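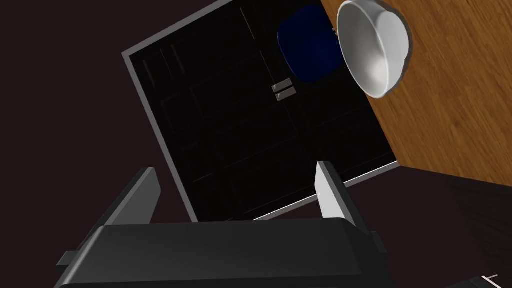
Calville, November 11, 2024

I finally have enough cabinet episodes to feel like I'm getting somewhere with this! The count stands at 597, all of them made in the simulator on the old desktop in my den, and I've given this one task the name Curen so I can stop calling it "the drawer thing" in my notes.

The view from just behind the fingers is the one I've come to love best. The cabinet sits at a crazy tilt from back there, and its front is so dark that the little silvery handle is the main thing I steer by (well, that and the white bowl, which is bright enough to find at a glance). It took me a good many evenings to stop tilting my own head along with it.

My routine is to record 30 episodes, get up, make tea, and then watch them back at double speed. I toss any where I dithered too long in front of the handle, because the last model I trained, Noh, picked up my dithering perfectly and would hover there like somebody trying to remember a phone number. I've kept 3 of the slow ones in a separate folder, mostly for sentimental reasons.

Next up is moving the bowl to different starting spots, and I may lighten the background too, if I can find where I left that setting.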